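An Afternoon at Hollitz, Pekemville

I had pictured the Hollitz open day as a warehouse full of arms flinging boxes about. On Tuesday we got a row of desks, a plate of cookies and a kitchen counter that exists only inside a computer.

Hwa-young Oh's group gathers examples there for a learning system. A person steers the simulated arm through a chore, every move is saved, and then they do it again. The target is 100 good runs per chore. By lunch they had 11 - she seemed pleased with that.

Two views from the simulator, one with the arm and counter, one close in on the gripper: 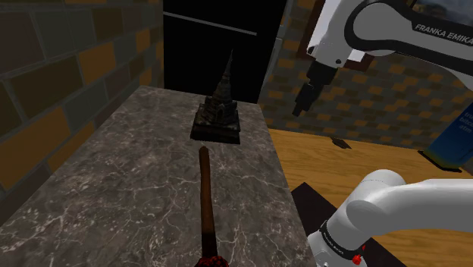
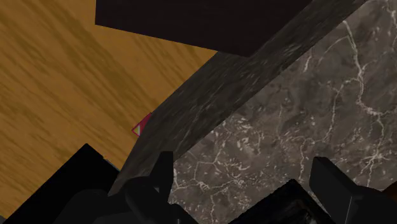
My turn at the controls

Si-woo Cheon gave me 10 minutes and a great deal of patience. I steered mostly into marble. The bad runs get saved too, in a folder of their own, and mine now has company.

Getting there

The bus from Pekemville station stops at the gate. Sign in with So-yul Moon at the desk, and get to the cookies before the 2 o'clock group does.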